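Search this site Search Go

Course materials > Interior Surfaces > Week 2 handouts

Plain Walls, Plain Tables
Notes to go with the Friday session, 13 October 2023
Hui-mei Cheng, Room 469

I love this topic, so forgive the length! Last week was all pattern and texture, and a few of you asked when we'd get to "the boring surfaces." Now is when. A smooth gray wall and a flat white tabletop are some of the hardest things to get right in a room, and once you start looking at them you'll never walk through an office or a clinic the same way again.

1. Panels and seams

A big plain wall is usually a set of smaller pieces. Plaster can hide the joints completely (if the plasterer is good and the building keeps still), but panels meet at a line, and you have to decide what to do with that line. Three common choices:

Cover it with a strip. Quick and forgiving, and the wall ends up looking like a grid.
Butt the edges tight. Lovely on the first day, and then the heating comes on.
Leave a thin, even gap, what my old teacher called a shadow line. My favorite by a mile.

A thin vertical seam that runs straight down to table height gives the eye a plumb line. Everything near it gets compared with it. If your shelf leans, the seam will tell on you. So place it on purpose. In the Trernbridge reading room we had panels 1,253 mm wide, and Kuo-hua Chiu spent a whole June morning moving paper strips along the wall before we fixed the first one. Worth every minute.

Dead center is a strong, formal choice. A little to one side is calmer, and it leaves a wide clean stretch for whatever is going to happen in front of it.

2. Light gray or white?

White walls bounce the most light, but a white table in front of a white wall loses its far edge. Drop the wall to a light gray and the edge comes right back. You need very little difference! Try it with the Swai sample cards: stand one behind the other and keep stepping down the gray until the join reads clearly from the door.

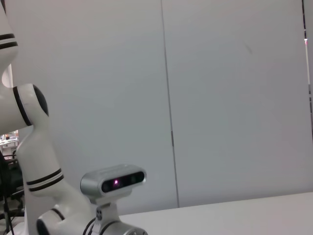
Keep an eye on the finish too. A gray with a sheen picks up every lamp in the room, and two panels of the same color can look like different paints if one is turned even slightly toward the window. Matte hides that. It also holds on to fingerprints, so ask who cleans the wall and with what.

3. The far edge of the table

Where the tabletop meets the wall you get the longest horizontal line in the room, and people sit facing it for hours. Seen straight on it lies level. Seen from an angle it climbs or falls a little, and against a plain wall that slope is very easy to notice - which is great fun to draw, by the way. Please do at least one sketch from each end.

Push the table tight against the wall and any bow in the panels shows up as a wedge of shadow. Pull it out a finger's width and the problem goes away, though pencils will now roll down the back. The Jarneo tables in the studio have no lip, so you can test both.

For next week

Find one plain wall with a table in front of it. Draw the seam, the far edge and the place where they cross. Write down the finish of each surface and the time of day. Then go back in the evening with the lamps on and draw it again on the same sheet, in a second color.

Bring the sheet rolled, please, since folds make it hard to pin up. Anyone using the Drallico panels for the model should collect them from Kuo-hua before class. They come 2,446 mm tall, so bring a friend for the stairs.

Filed under: Handouts, Walls and Panels, Worktops, Color Basics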